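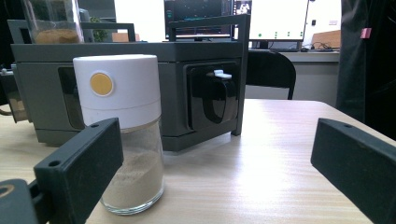 Jul 18, 2021
by Krešimir Obradović

I have been using the Erkero hand-held gripper at work, and I keep hearing how good it is. The Multia people say you can learn it in an afternoon and collect useful demonstrations the same day. Maybe. I gave it longer than that and I'm still not sold.

My test is boring on purpose. Pick up a capped glass jar, move it, put it down, let go. Glass is a good judge because it's smooth and it has weight at the bottom, and a thick flat jaw doesn't have much to hang on to when the body is round. I did 30 picks with the Erkero and then 30 with the older Vasić tool we've had since March. The Erkero lost the jar 7 times. The Vasić lost it twice. That is the wrong way round for the price.

To be fair, most of the seven were slow slips, where the jar turned between the fingers and I gave up before it fell. I suspect the pads. They're flat and hard, and on a cylinder you get a thin line of contact on each side and that's it. The Vasić has a shallow V cut into one finger and it shows. I could print a pair of V pads and screw them on, and I probably will, but then I'm fixing something I was told was finished.

The camera I like more. The view is wide, both fingers stay in it, and you get plenty of the table and the room behind. Whether a policy needs to see all that room is another question. Everybody in the sales videos works on a bare table against a plain wall. I work on a table with an appliance on it and monitors and cables behind it, and I'd like to see their success numbers from a place like that. I asked. I got a link to the same video.

Glare worries me too. Pale wood under strong light washes out close to the fingers, and a clear jar is hard enough to find already. There's an exposure setting in the Ustach controller software, but it went back to auto whenever I restarted, so I stopped trusting it.

Battery lasted 32 minutes of steady use. The grip itself is comfortable, and the trigger has a nice light pull, too light for me when I'm trying to hold a steady squeeze.

Next up is the same jar with V pads, then something with a softer wall. If the slips go away I'll say so.

Comments

tamsin_r: Did you clean the glass between picks? Fingerprints change a lot on ours.

Krešimir: Wiped it before each set of 30, not between picks. Fair point.

mlb: Try thin silicone over the jaws before you print anything. Cheap and it fixed our slipping.

oldservo: The exposure reset is a known bug. Save it as a profile and load that on start.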